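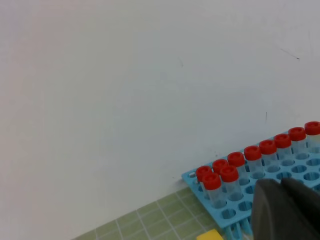

Home | Courses | Student Projects | Field Notes | Contact

Nitrate in Private Wells Along the Borkamska

Student project report, Environmental Science
Sabina Zelenák

14 shares | 3 comments

Background

The Borkamska is a small river that runs between Gonitz and Zorkow. Both towns have public water, but the houses along the valley road were never connected, and most of them still depend on their own wells. Some of these wells were dug by hand generations ago and are lined with stone. Others were drilled later and have a steel or plastic casing. Public water is tested on a schedule and the results are posted at the town hall. A private well is tested when the owner decides to pay for a test, and many owners have not done so in years.

Nitrate gets into groundwater from fertilizer, manure, and leaking septic tanks. It has no taste, color, or smell at the levels normally found in wells. It dissolves easily and moves down through the soil with rain, so shallow wells in sandy ground are usually the first to show it. The main health concern is for infants who are fed formula mixed with well water.

I grew up in Gonitz, and my grandparents' house is on the valley road. They told me the water had always been good. I wanted to find out whether that was true for their well and for the others nearby.

Questions

I started with one question, which was whether well depth could be used to predict nitrate. After the first visits I added a second: does the level in a single well change much over a summer? If it does, a one-time test might give an owner the wrong idea.

Finding wells to test

I put a letter in 40 mailboxes between the bridge at Gonitz and the Zorkow turnoff. The letter explained the project, said that the test was free, and promised that no result would be published with a name or house number. Thirteen owners agreed. Several others wanted to know if a bad result would have to be reported to the county or would affect the price of their house. I told them I did not plan to report anything, but I could not answer the second part, and most of them decided against it.

This means the wells in this report are not a random sample. People who already worry about their water may be more willing to have it tested. It is also possible that people who expect a bad result stay away. I have no way to tell which of these had the larger effect.

For each well I wrote down the depth, the type (dug or drilled), the lining, the distance to the nearest field, and the distance to the septic tank. I measured the distances with a tape where I could and paced them where there were hedges. Depth was harder. A few owners had the driller's paperwork, and for the open dug wells I used a weighted line. For the rest I had to go by what the owner remembered.

Sampling

I planned five visits to each well, beginning in early June and ending in late August. With 13 wells that should have given 65 samples. I ended up with 61. One owner was away for two of the visits, one pump was out for repair, and I lost one bottle when the cap came off in my bag.

I took samples in the morning, before 10 a.m. when possible. At each house I used the outdoor tap closest to the pump and let it run for five minutes first. Two houses had a softener connected to every tap, and there I drew the water from the drain valve at the pressure tank. I rinsed each bottle with the sample water, filled it to the top, labeled it, and put it in a cooler with ice packs. The bottles went into the department refrigerator the same day.

The bus only runs along the valley road a few times a day, so I did the rounds by bicycle. A full round took two mornings – one for the Gonitz end and one for the Zorkow end. I tried to keep the same order every time.

Testing

I measured nitrate with a color test. A reagent is added to a measured amount of the sample, and the water turns pink if nitrate is present. More nitrate gives a deeper pink. After the waiting time in the instructions I read the color in the department's photometer. Every batch included a blank made with distilled water and a standard of known strength.

The standard read a little low in the first batch. I traced this to the pipette, which I had been emptying too fast. I repeated the batch with water left in the same bottles and used the second set of readings. After that the standard stayed within the range given by the reagent maker.

I also measured pH and conductivity, because the meters were available. The pH values were all close together and did not help with either question, so I have left them out of the discussion. The full tables are in the binder in the department office.

Results

I sorted the wells into three groups: low, raised, and above the drinking water limit. A well was put in the last group if any one of its samples went over the limit.

Six wells were in the low group. All of them were drilled, and they included the deepest wells in the project. Their readings hardly changed from June to August.

Four wells were in the raised group. These had clearly more nitrate than the low group but stayed under the limit on every visit. Two were dug and two were drilled. One of the drilled wells surprised me, since it is fairly deep and the nearest field is across the road. The owner said later that the casing had been cracked by frost and patched. I did not see the crack myself and cannot say if it matters.

The remaining three wells went over the limit at least once. All three were dug wells with stone lining, and all three stood in low ground at the Zorkow end, where the fields come closest to the houses. One was over the limit on every visit. The other two were over only on the visit that followed the heavy rain in July, and they had dropped back by the next one.

My grandparents' well was in the raised group.

Depth and type

Deeper wells generally had less nitrate, but depth alone did not sort the wells very well. In the middle of the range, two wells of nearly the same depth could have quite different readings. Type was a better guide. No drilled well went over the limit, and no dug well was in the low group.

Type and depth are connected, of course, because the dug wells are also the shallow ones. With this few wells I cannot separate the two. Location is mixed in as well, since the Gonitz end has more drilled wells and fewer fields. Someone with access to more dug wells at the Gonitz end could check whether they also read high.

The distance to the septic tank did not show any pattern. I expected it to, and I am not sure I trust this part of the data. Several owners did not know exactly where their tank was.

Change over the summer

The low wells were steady and the high wells were not. The rain in July is the most likely cause of the jump in the two dug wells, but I only have one sample from each well after heavy rain. Fertilizer may also have been spread near that time. I asked at the Gulyás farm, which works most of the fields at the Zorkow end, and was told they had finished spreading before the rain. They could not give me the exact days.

For an owner with an old dug well, the useful point is that a single test in dry weather can come out under the limit even if the well goes over it at other times. If I could only take two samples from a well like that, I would take one in a dry period and one a few days after heavy rain.

Problems and limits

The depth figures are of mixed quality, as described above. The color test is also less exact than the method a certified lab would use. I had planned to send a few duplicate bottles to a lab to compare, but the budget did not cover it. Anyone who wants to act on a result should have it confirmed first, and I wrote this in the letter each owner received.

The project covers one summer only. Levels in winter and spring could be different, especially after snowmelt. I also did not test for bacteria, which several owners asked about – it needs sterile bottles and a shorter time between tap and lab than I could manage on a bicycle.

Reporting back

Each owner got a one-page letter with the readings for their own well, the limit, and the address of the county water office. I delivered the three letters for the wells above the limit in person. Two of those households already used bottled water for drinking. The third did not, and has since asked Zorkow about the cost of a connection to the public line. I have not heard what the answer was.

Next steps

I would like to repeat the three high wells and two of the low ones through the winter, once a month. The owners have agreed. I would also keep a rain gauge at each end of the valley, because the nearest weather station is on the other side of the ridge and its July totals did not match what people on the valley road described.

3 comments | Share | Print

More student projects

Road Salt in Roadside Ditches After Thaw
Counting Earthworms in Tilled and Untilled Plots
Does Rain Barrel Water Change Garden Soil pH?
Shade and Water Temperature on the Upper Borkamska
A Noise Map of Gonitz Market Square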